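# Débarrasser une table de passage : ce que vaut la méthode « Latora »

Rapport de projet, module Organisation des espaces domestiques – Annag Buchanan

## 1. Point de départ

La méthode Latora, vue en cours, promet qu'une surface encombrée reste dégagée si l'on trie son contenu par destination et non par type d'objet. Je n'y croyais pas beaucoup. Le manuel cite des bureaux et des cuisines, jamais une table de couloir, alors que c'est là que tout finit par s'échouer.

J'ai donc choisi la table brune du couloir de la résidence Marnberg. Elle n'appartient à personne en particulier, et 6 résidents passent devant plusieurs fois par jour.

## 2. Ce qu'on trouve sur la table

Le gros de l'encombrement vient des petits papiers. Cartes, étiquettes, autocollants : à distance on les confond, et ils s'étalent surtout vers le fond du plateau. Le reste tient en peu de choses, un linge rose pâle plié, des flacons, un petit objet blanc arrondi.

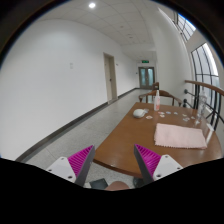 Le manuel voudrait que chaque élément reçoive une destination en moins d'une minute. Pour le linge, pas de difficulté : il part à l'armoire. Pour les flacons, il faut déjà savoir qui s'en sert. Quant aux papiers, la consigne « à garder ou à jeter » suppose qu'on connaisse leur propriétaire – ce qui est rarement le cas dans un couloir commun.

## 3. Essai

J'ai posé une boîte de la marque Yule au bout de la table, avec un mot demandant à chacun de reprendre ses affaires sous 48 heures. Passé ce délai, les papiers non réclamés allaient dans la boîte et les flacons à la salle de bains.

Deux résidents ont répondu. Une étiquette a été réclamée une fois rangée, par quelqu'un qui n'avait pas lu le mot. Le plateau est resté libre quatre jours, puis du courrier y est revenu.

## 4. Discussion

Le manuel annonce 85 % de surfaces encore dégagées après un mois, sans dire comment ce chiffre a été obtenu ni sur quels meubles. Mon essai porte sur une seule table et ne prouve pas grand-chose non plus. Je retiens quand même que la boîte a mieux fonctionné que le tri : les papiers suivants y ont parfois été déposés directement.

Il faudrait recommencer avec un casier par résident. Le modèle Gidton proposé en cours me paraît trop profond pour un meuble de passage, et je n'ai pas pu le tester.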